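How to Hang Patterned Wallpaper in a Small Space

Apr 22, 2018

I get more mail about wallpapering small spaces than about anything else on this site, so I finally sat down and wrote out the way I do it. Closets, alcoves, the backs of bookcases, the inside of a display box, it's all the same job. Big bold prints are my favorite for this (birds! branches! give me all of it) and I don't buy the old rule that a little space needs a little print.

Red-breasted birds and pinecones on pale pink: 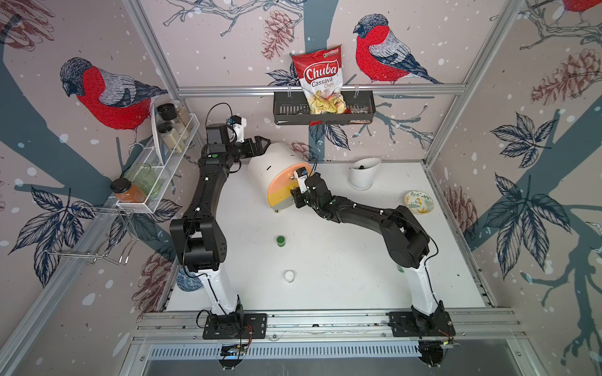
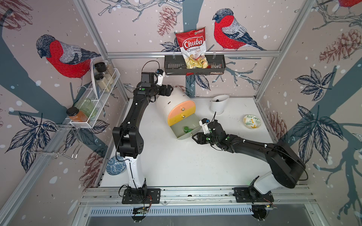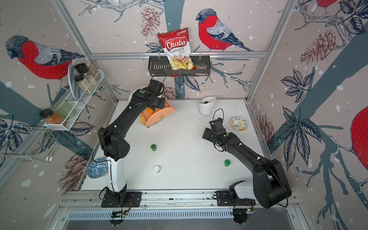 So, measuring. Measure the width of each wall in two places, top and bottom, and write down the bigger number. Then measure the height and add 2 inches at each end. I know that sounds wasteful when the wall is barely taller than your arm, but you'll want that extra when you start matching the pattern, believe me.

Next, find the repeat. That's the distance from one bird's beak to the exact same beak farther up the roll, and it's usually printed on the label. If your print is one big mural there's no repeat at all, and you just lay the panels on the floor in order and pencil a number on the back of each. My friend Monique Charpentier skipped the numbering once and hung a whole tree with its trunk on the wrong side of the closet. She still has it up.

Prep is the dull part. Wash the walls, let them dry overnight, fill any dings and sand them flat. On bare wood or board I brush on one coat of primer. I've been using the Harries one, and a quart goes a very long way in a small space.

Now start with the back wall, and start in the middle of it. Draw a straight up-and-down line with a level and line up your first strip with that, never with the corner. Corners lie. Paste the wall if you have a paste-the-wall paper, or paste the back of the strip if you don't, fold it loosely onto itself and give it whatever resting time the label says.

Smooth from the center outward with a soft brush. Little bubbles mostly go away as the paper dries, so leave them alone until morning.

For inside corners, let the back wall strip run about half an inch onto the side wall and press it in with the edge of a plastic smoother. Then hang the side strip over that half inch, matching the pattern as well as you can. You'll lose a sliver of a leaf or a branch in the overlap – I promise you will stop seeing it in a week.

Trim last, with a brand new blade. I snap off a section after every couple of cuts, and I hold a wide putty knife against the edge so the blade has something to follow. Wipe the paste off as you go with a damp sponge, especially on dark prints where it dries shiny.

A few things people have asked me:

Eluned Rosser wrote in March to ask if peel and stick works for this. It does! Peel it a few inches at a time and don't stretch it around the corner, or it'll creep back on you.

Can you paper over old paper? If it's stuck down tight and not vinyl, I have done it and lived. Prime it first.

Leftovers go in my drawer liners and gift tags. I've got a piece of it behind the light switch in the hall too, folded up small with the paper's name and batch number on it.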